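Sharing a bench with robot arms: my house rules

I've kept the same rules since 2013, and Kieran Costello at Musano still teases me about them. Clear a lane before you power up – tools and markers go to the back, never between the arms.
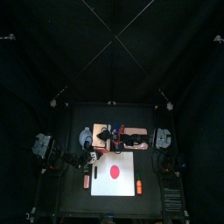
Speed next. I run everything at 30 percent until a new routine has gone through twice without a bump, and my hands stay out the whole time. Want to move something? Hit stop first!
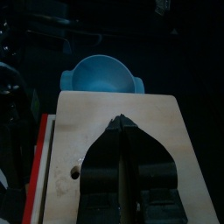
Kitchen stuff gets its own rule: whatever a gripper touches doesn't go back to the cook. A wooden board with gray smudges and a hole in it is fine for practice, and so is a light blue plastic bowl with little handles. I mark mine "bench only" every November.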